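The Priltard Travel Bag, 20-inch

If you have ever stood at a baggage carousel watching the same lonely stroller go by for the fifth time, you already know why we love a bag that stays with you. The Priltard is our favorite for long weekends, the kind where you leave after work and want to be walking on a beach by Saturday morning. 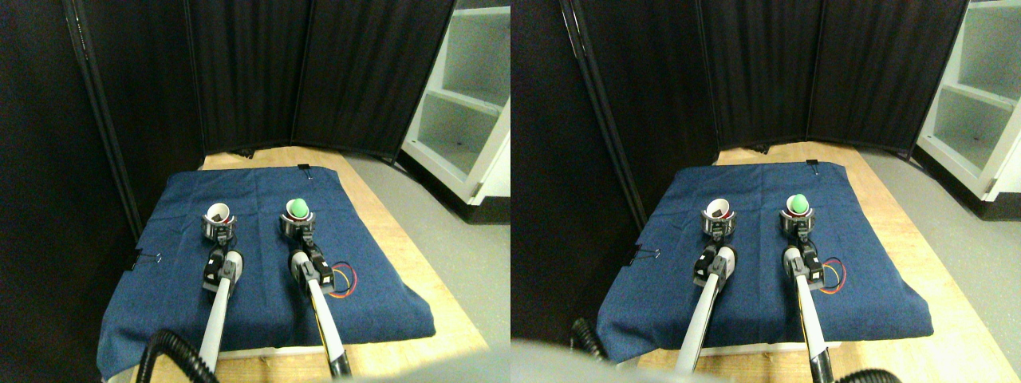

It opens wide, like an old doctor's bag, so you can see your socks and your sweater at the same time. The shoulder strap is padded, the handles are stitched twice, and there is a flat pocket on the back for tickets and that paperback you keep meaning to finish. We have been selling it since our little shop on Sitompul Street opened, and more than 4000 have gone out the door — quite a few of them to repeat customers buying one for a sister or a son.

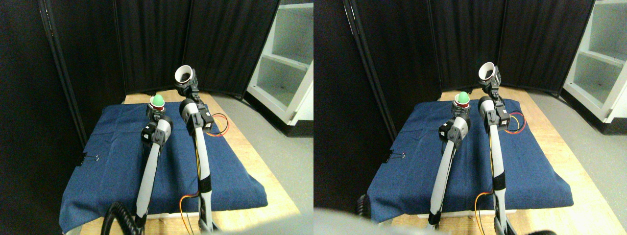
Kavex wrote to us that the zipper still runs smoothly after two summers of ferries and buses, but wished the inside pocket were a bit deeper. We passed that along, and the newer bags have an extra inch there.

Care is easy. Wipe it down with a damp cloth, let it dry with the top open, and please don't put it in the washing machine!

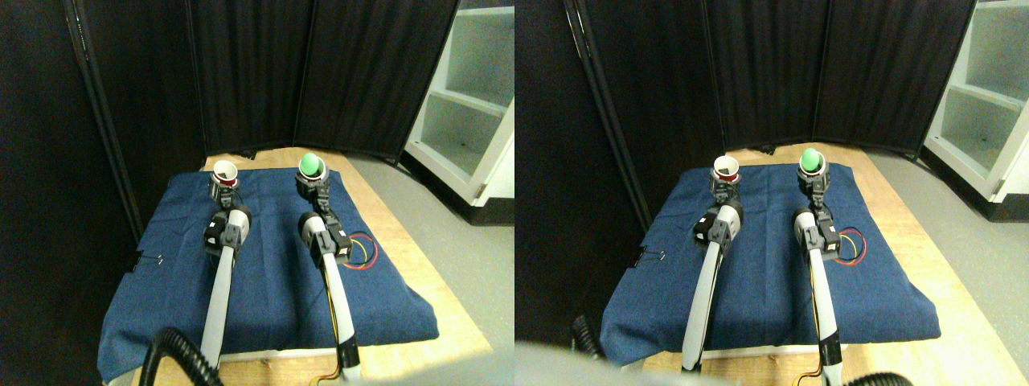 Shipping is free within the lower 48, and returns are fine for 20 days as long as the tags are on. Item number 1569, in navy or sand.

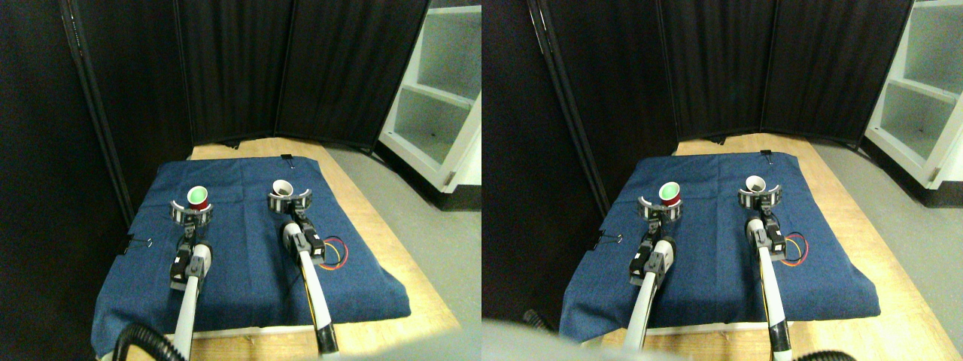
Red cup with a bright green inside, over blue cloth.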